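Review: Rundholm Footlocker Storage Chest, Large

Reviewed for the members' bulletin of the Katiyar Veterans' Archive, 9 Sep 2023

The Archive receives regular inquiries from former service members and their families on the safe keeping of uniforms, letters, discharge papers and field equipment. Many of these items have spent decades in attics and garages, often in the duffel bag in which they came home. The Rundholm footlocker is sold as a modern answer to this problem, and the Archive purchased one in March for use with a donated collection from an Army engineer who served two tours in Vietnam.

The chest measures 36 inches in length and follows the pattern of the barracks footlocker closely enough that several members recognized it at once. It has a lift-out tray, a hasp for a padlock and a handle at each end. The tray is divided into three sections. The largest accepts a folded service cap, although a dress cap with a stiff crown must go in the main compartment. Empty, the chest weighs 39 pounds, and two people should move it once it is packed.

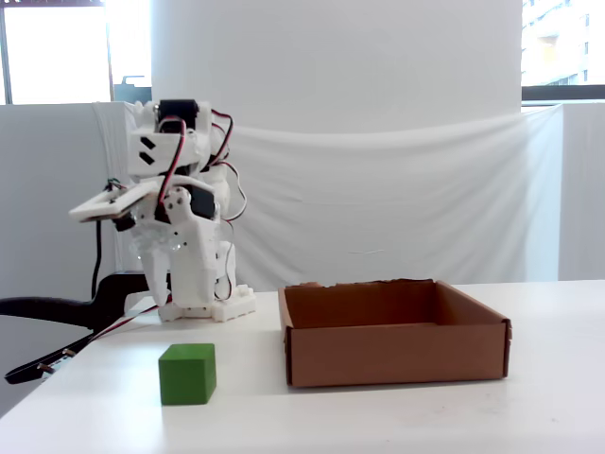
Labeling is the weakest feature of the product. Rundholm supplies a single card holder on the lid and a sheet of adhesive numbers, which lifted from the tray within a month. The Archive replaced them with tie-on cotton tags. Color is a practical matter in this work: red and black are easily told apart at arm's length, and the Archive now uses red tags for original documents and black tags for copies. The olive tags sold by Gindomine were tried first and proved hard to find among field jackets.

The lining is unbleached cotton over a sealed inner wall. It did not shed onto wool and carried no noticeable odor after airing. Members should still wrap medals and ribbons separately in acid-free tissue, and metal items such as mess kits should not be packed against cloth. The Stimano chest, reviewed in an earlier bulletin, has a better lid seal but no tray, and its hinges pinched the sleeve of a fatigue shirt on two occasions.

The engineer's collection included 53 letters home, a pair of jungle boots, a poncho liner and a set of hand-drawn road maps. All of it fit except the maps — these are kept flat in a drawer and should not be folded to suit any container.

The Rundholm footlocker is recommended for uniforms and general keepsakes. It is not recommended for photographs or film. Members who wish to inspect the chest may request it at the reading room desk under item number 2539.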